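Ollodia Repair Room: progress report to the Prendergast Fund

Period covered: up to 15th February

The grant of £842 was paid in full at the start of the period. We have spent £446 of it so far, nearly all on hand tools, replacement plugs and fuses, and a second tester. The balance is set aside for shelving and for the May open days.

The room opened for 18 sessions against a target of 20. Two were lost when the heating at Zarnolitz House failed. Most of what people bring in is small and electrical – fans, lamps, extension leads, radios. Leads and power strips take the least time, and many need only a new plug or fuse. Fans take longer. The grilles have to come off before anything can be cleaned, and older screws are often seized.

Each job now starts with the same basic kit on the floor or bench: the toolbox, pliers, and a power strip. Cords are coiled before they go back on the shelf. We had been losing time at the start of sessions untangling them.
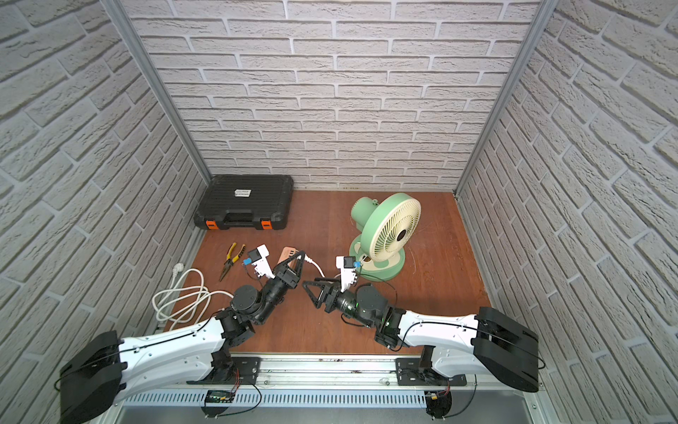 Grekov asked whether the leads could be tested before they are put away as well as before they are handed back, as a faulty one had gone round the room twice in the autumn. We have agreed to this. Tested leads now get a dated tag, and anything that fails goes straight into the scrap bin with its plug cut off.

Storage is still the main difficulty. Items waiting for parts are kept under the benches and get mixed up with finished ones. The shelving quote came in higher than we allowed for, so we are looking at second-hand units.

Before the next report we plan to:
buy and fit the shelving
run both open days in May
make up the two lost sessions
write a one-page guide to cleaning desk fans

Receipts are attached separately.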